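Taller y hogar > Mantenimiento > Superficies de trabajo

3 jul 2024 - Redacción de Stusolham

Aceitado de encimeras y bancos de madera maciza

El aceite penetra en la fibra y no forma película. De ahí derivan casi todas las diferencias con el barniz: se repara por zonas, admite lijado parcial y exige una renovación periódica. En cocina conviene un aceite secante (linaza, tung o una mezcla de ambos) apto para contacto con alimentos según la ficha del fabricante. El de oliva y el de girasol no secan y acaban por enranciarse.

Preparación

Retire restos de cera o detergente con un paño humedecido en alcohol y deje evaporar. Lije siempre en el sentido de la veta, en grano 120 y después 180. Un grano más fino cierra el poro y reduce la absorción; en bancos de taller basta con el 120. Los cercos negros que dejan las latas y las herramientas de hierro son reacción del tanino con el metal y no salen con lija salvo que sean superficiales. Se tratan con ácido oxálico diluido, con guantes y gafas, y se aclaran dos veces con agua limpia. La madera debe secar por completo antes de continuar.

Entre un grano y otro, aspire. El trapo arrastra polvo al interior de la veta y el aceite lo fija allí.

Condiciones del local

La humedad relativa no debería pasar del 65 %. Por encima de ese valor el secado se alarga y la superficie queda pegajosa durante días. Ventile con corriente suave y evite el sol directo sobre la pieza.

Aplicación

Extienda una primera mano generosa con muñequilla de algodón. Espere 30 minutos y repase las zonas mates, que son las que han absorbido más (las testas, casi siempre). Transcurrido ese tiempo retire todo el sobrante con un trapo limpio. El exceso que se deja «para que alimente» polimeriza en superficie y forma una costra que solo se quita con rasqueta.

La segunda mano se da al día siguiente, muy fina. Una tercera es opcional en encimeras y recomendable alrededor del fregadero. Con el aceite de tung, deje pasar dos días entre manos.

Un repaso con estropajo blanco, sin abrasivo, entre la segunda y la tercera baja el repelo. En haya se nota bastante; en roble, poco.

Curado

La encimera puede usarse con cuidado a los 7 días. Hasta entonces, ni agua estancada ni recipientes calientes. El curado completo requiere más de 800 horas con aceite de linaza puro, algo menos si lleva secante.

Trapos usados

Los trapos impregnados de aceite secante pueden arder por autocalentamiento. Extiéndalos al aire libre, de uno en uno y sobre una superficie no combustible, o sumérjalos en agua dentro de un bote metálico con tapa. No los amontone ni los tire a la papelera.

Mantenimiento

Limpie con jabón neutro y bayeta escurrida. La prueba de la gota indica cuándo renovar: si el agua se extiende y oscurece la madera en pocos minutos, toca una mano fina. Los cantos delanteros se gastan antes que el centro y pueden tratarse por separado - el empalme no se aprecia una vez seco. 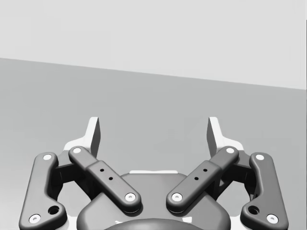

En bancos de taller el criterio es menos estricto. Una mano al año es suficiente, y las gotas de cola saltan mejor sobre una superficie recién aceitada. Guarde el aceite sobrante en un envase lleno hasta el borde, bien cerrado; el aire que queda dentro forma una piel que hay que colar antes del siguiente uso.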